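## 3. 計量という習慣とその放棄:炊飯をめぐる語彙の調査

### 3.1 問題の所在

料理書の歴史を扱う研究者は、計量単位の統一をおおむね進歩の物語として書いてきた。ひとつまみが小さじに、茶碗がカップに置き換わり、台所は少しずつ明るくなる。筆者もかつてはそう書いたことがあり、その論文は幸いにしてあまり読まれていない。

ところが、家庭で実際に交わされる言葉を集めてみると、計量単位は思ったほど行き渡っていない。とりわけ米に関してはそうである。炊飯は日本の家庭料理のなかで最も早く機械化された工程のひとつで、内釜には目盛りが刻まれ、付属のカップまで用意されている。誤差の入り込む余地は設計上ほとんど残されていない。それにもかかわらず、話者は「ちょっと多め」「気持ち少なめ」「いつものところまで」といった表現を手放さない。目盛りは読まれている。読まれたうえで、上か下に外されている。

本節では、こうした表現を「逸脱語」と呼び、その分布と用法を検討する。名称としてはいささか大げさだが、査読の段階で「ぼかし表現」では既存の用語と紛らわしいとの指摘を受け、代案を三つ出して三つとも退けられた結果、最初に捨てたはずの案に戻った。

### 3.2 資料と方法

資料は、家庭内の調理場面における会話の書き起こしと、調理後の短い聞き取りからなる。分析対象とした発話は1,851件で、協力世帯は86世帯である。書き起こしには簡易な記号体系Tollisを用いた。Tollisは間投詞と沈黙の扱いに優れる一方、咀嚼音に対応する記号を持たない。調理者はよく味見をするので、この欠落は作業の初期に露見した。やむを得ず余白に手書きの印を添え、のちに電子化した。印の形が作業者ごとに違っていたことは、電子化の際に判明した。

付与したタグは、(a) 単位への言及、(b) 逸脱語、(c) 他者の基準への言及、の三種である。(c) には「お母さんのときは」「あなたは硬いのが好きだから」などが含まれる。当初は (d) として「根拠不明の断言」を立てたが、該当例があまりに多く、分類として機能しなかったため廃止した。

タグの一致度を確かめるため、発話の一部は2名が独立に判定した。不一致の大半は「普通に」の扱いに集中している。「水は普通に入れて」という発話の「普通に」が、目盛りどおりという意味なのか、その家で普通とされる量という意味なのか、文字面からは決められない。協議は長引き、最終的に前後の発話を二つずつ参照するという規則を設けて収束した。収束というより、9月の締め切りに追いつかれたと書くほうが正確かもしれない。

### 3.3 道具の名と、道具の不在

分析を始めてまず目につくのは、炊飯に使う道具の名がほとんど発話に現れないことである。話者は「それ取って」「そっちの」「丸いの」と言い、相手は過たずにそれを取る。ボウルとざるを区別する必要が生じたときにだけ、名詞が姿を見せる。これは親しい者どうしの会話に広く見られる省略で、特段珍しい現象ではない。

ただし、炊飯器だけは例外的な扱いを受ける。他の道具が指示語で済まされるなかで、炊飯器は「炊飯器」「お釜」「ジャー」と、世代によって異なる名を保っている。同じ世帯のなかで三つの名が併存する例もあり、その場合、話者は相手の呼び名に合わせようとしない。祖母が「お釜」と言い、孫が「炊飯器」と答え、会話は滞りなく進む。

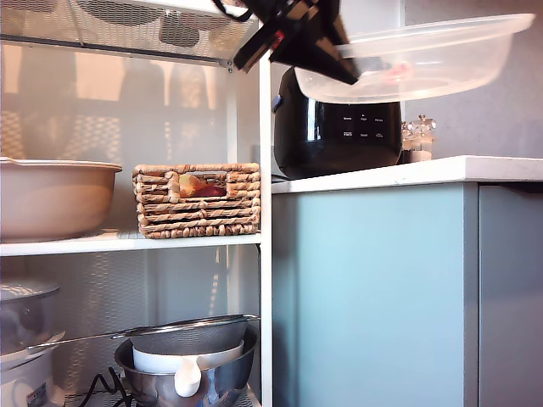
**図3** 黒い炊飯器と透明なボウル。右手は塩・胡椒用のガラス製グラインダー。

呼び名の違いは、機能の理解の違いにも緩やかに対応している。「お釜」と呼ぶ話者は、火加減に関わる語彙を炊飯の場面でも使い続ける傾向があった。「もう少し蒸らして」はともかく、「火を落として」という発話が電気式の機器に向けられるのを、書き起こし担当者は当初、聞き間違いとして処理していた。同じ発話が別の世帯からも出てきたため、遡って訂正してある。火はないが、落とすことはできるのである。

操作パネルに関する発話も興味深い。ボタンに印字された名称がそのまま口にされることは稀で、「いつものやつ」「早いほう」が大勢を占める。ある協力者は、購入以来一度も押していないボタンについて尋ねられ、「それは飾り」と答えた。隣にいた配偶者が「おこわのときに押している」と訂正し、しばらく沈黙が続いた。Tollisの沈黙記号が本領を発揮した箇所である。

### 3.4 逸脱語の用法

逸脱語は、内容のうえで次の二つに大別できる。

第一は、結果を見越した調整を表すものである。「新米だから水は控えめ」「カレーだから硬めに」のように、理由が明示されるか、少なくとも問われれば答えられる。これらは技術的な知識の表明とみてよく、料理書の記述とも整合する。

第二は、理由を伴わないものである。「なんとなく、ちょっと足す」がその典型で、問われても答えは返ってこない。返ってくる場合には「うちはずっとこう」となり、これは理由というより系譜の申告に近い。量に関する表現が、量以外のことを語り始めるのはこのあたりからである。

第二の型をよく観察すると、逸脱の方向が世帯ごとに固定されていることに気づく。常に多めの家と、常に少なめの家がある。方向が固定されている以上、それは逸脱ではなく別の基準と呼ぶべきだ、という批判は当然ありうる。Guido Colomboは草稿への書き込みのなかで、「ちょっと多め」は目盛りからの距離ではなく、目盛りそのものに対する態度を表しているのではないかと述べた。イタリア語の米料理の用語にも似た例があるとのことで、彼はその後、余白を二頁にわたって自宅のリゾットの話に費やしている。示唆に富む記述だが、本稿の範囲を超えるため割愛した。

この指摘を踏まえ、本稿では第二の型を「態度的逸脱」と呼び分ける。以下に例を挙げる。

> A:水、線まで?
> B:線よりちょっと上。
> A:どのくらい上?
> B:ちょっと。
> A:(沈黙)これくらい?
> B:入れすぎ。

Bは「ちょっと」の値を一度も示していない。しかし入れすぎであるという判定は即座に下される。Bの側に基準があることは明らかで、それは言葉では渡されず、訂正を通じてのみ相手に伝わる。Aは次の機会にも同じ質問をし、同じ答えを得ている。二人の同居は20年に及ぶ。

### 3.5 料理書との比較

比較のため、二種の印刷資料を参照した。家庭向け月刊誌『Brenura』の炊飯特集と、調理家電の使用者向けに配布されていた小冊子『Zoubi』である。前者は随筆風の文体を好み、後者は箇条書きを好む。両者に共通するのは、水量を数値で示したあとに「お好みで加減してください」と付け加える点である。

この一文は従来、読者への配慮、あるいは単なる紙幅の調整とみなされてきた。しかし本稿の資料に照らすと、やや違った見方ができる。「お好みで」は、印刷物が家庭の側に判定権を返す手続きであり、数値の権威はここで静かに打ち切られる。『Zoubi』に至っては、この一文が本文より大きい活字で組まれている。編集上の事故である可能性も捨てきれないが、改訂版でも直っていない。

もっとも、印刷物の「お好みで」と家庭内の「ちょっと多め」を同列に扱うことには慎重でありたい。前者は不特定の読者に向けられ、後者は台所の反対側で米を研いでいる特定の一人に向けられている。前者を誤解しても叱られないが、後者ではそうはいかない。

### 3.6 限界

本調査の協力世帯は、調理場面の録音に同意した世帯に限られる。録音されてもかまわない程度に台所が平穏な家ばかりが集まったおそれがあり、より緊張度の高い炊飯については何も言えない。また、一人で調理する話者の独り言は収録されているものの、タグ付けの対象から外した。独り言における「ちょっと多め」が誰に向けられているのかという問いは、準備中の別稿で扱う。

語彙検索に用いたGritulelの辞書が方言形を十分に収録していない点も挙げておく。「ちいと」「ちびっと」「ちょびっと」は手作業で拾い直したが、漏れがないとは言い切れない。次節では、これらの方言形を含めたうえで、「ひたひた」と「かぶるくらい」の境界を検討する。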